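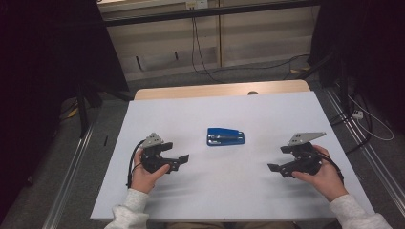 Plernley Elementary Writing Group, Minutes, 13 April 2019

1. Worksheets. The cursive set now runs to 55 pages, 17 of them on the letter Q. Agreed to trim Q to four.

2. Opinion prompts. Grade 3 was asked whether homework is fair. The results were unanimous - and well argued. A new prompt will be found.

3. Sowah reading packets. Still on order. Carried over to September, like last year.

4. Next meeting: same room, shorter agenda.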